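Hidayat file boxes and the Edus low cabinet

Office storage – Files and archive – Boxes and cabinets

The Hidayat is a plastic file box for papers that must be kept but are not needed every day. We sell it alone or together with the Edus low cabinet, a floor-standing cupboard with hinged doors and a wood-grain finish. Many customers order both at once, so we have put them on the same page.

The file box

The Hidayat takes A4 paper, plastic sleeves and thin folders. It holds 400 sheets of normal office paper. You can press more inside, but then the lid does not close well and the sheets become bent at the corners, so we ask you to stay with this number. If you use sleeves, count on much less, because the plastic takes more place than people expect.

The spine is wide and it is the part you will look at most. You can write on a label and stick it there, or use the printed label sheets which come in the pack. Please wipe the plastic with a dry cloth before you put the label. The surface has a light texture near the edges and a label which goes over the textured part will lift after some months. Keep it in the smooth middle.

The box can stand upright or lie on its side. Upright is better when you take papers out often. Lying flat is better for large sets which have to stay in order, for example exam papers or signed contracts. When the boxes lie flat, do not put more than 3 on top of each other. The lowest one will carry the weight, but it becomes difficult to pull out.

Colours: blue, grey, dark green. The blue is a calm, slightly greyish blue and not the bright one from the old catalogue. Customers who want to add to boxes bought before July should ask us for a sample first – the shade has changed a little.

Pack size: 12 boxes, delivered flat, with label sheets. Single boxes can be collected from our shop in Ostedau.

The low cabinet

The Edus cabinet stands directly on the floor, without legs. This was the wish of our school customers, who did not like that pens and paper clips rolled under the old model. It has light-brown wood-grain doors and shelf inside, and the finish is the same on both so it looks tidy also when the doors are open.

The doors hang on concealed metal hinges. With the doors closed you see no metal from outside. Each hinge can be adjusted with an ordinary cross screwdriver: the front screw moves the door to the left or right, the rear screw moves it in or out. After the first weeks of use the doors may settle a little, and it is good to check them then. Turn the screws by a quarter only, close the door, look, and turn again if needed.

The doors open wide, so please measure the free floor in front before you order. Tormod Öberg from our delivery team reports that the most common problem at delivery is a desk or a heater standing too close. Cables on the floor should also be led away from the opening side – a door which passes over a cable many times a day will damage it in the end.

The cabinet is suitable for carpet and for hard floors. On a thick carpet it can lean slightly forward. In this case put the 2 supplied wedges under the front edge, one at each side, and check again that the doors meet evenly. 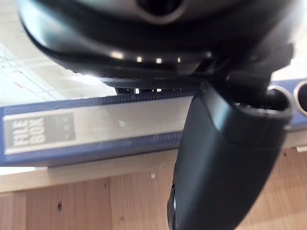
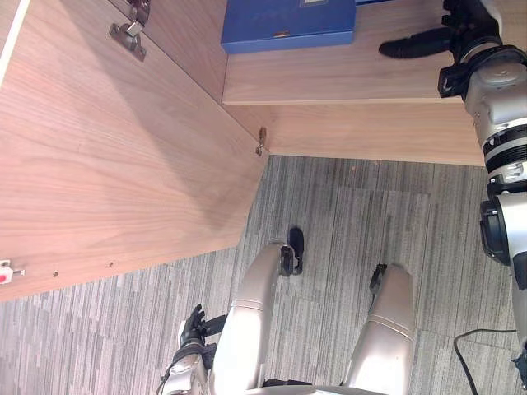
Which size to choose

The cabinet is offered in two widths. The narrow one is for a single person or a small office. The wide one is normally chosen for shared rooms and comes with two locks instead of one. Both have the same height and the same depth, and they can be placed side by side without a gap. If you are not sure, write to Ningsih Liem with the measures of your wall and the number of boxes you have now. She will answer with a drawing, free of charge.

Please note that the shelf can be moved up or down, but not removed completely in the wide model, as it keeps the sides straight.

Care

Wipe the doors with a damp cloth and dry them after. Do not use anything with alcohol on the wood-grain surface. The file boxes can be washed with lukewarm water and a little soap when they are empty. Remove old labels with a hair dryer, not with a knife.

Spare parts

Hinges, locks, shelf supports and wedges can be ordered one by one. Give the number from the sticker on the back of the cabinet. If you cannot reach the back, the same number is on your invoice.

From our customers

"We moved all the membership papers of Skumisport into these boxes and the whole archive fits in one cabinet now. One door was hanging a bit low at first, but we corrected it with the screws as described." – Folasade Onyeka

"Good boxes. I would like a red one also. The lids are stiff in the beginning." – Radosław Tomaszewski

Delivery

Boxes are sent by parcel. Cabinets come assembled, on a pallet, and are carried to the room if there is a lift or if the room is on the ground floor. For other floors please ask before ordering, the price depends on the stairs. Our driver calls you one hour before arrival. Deliveries before 8 in the morning are possible for schools when it is agreed with Uriel Tapia in the order office.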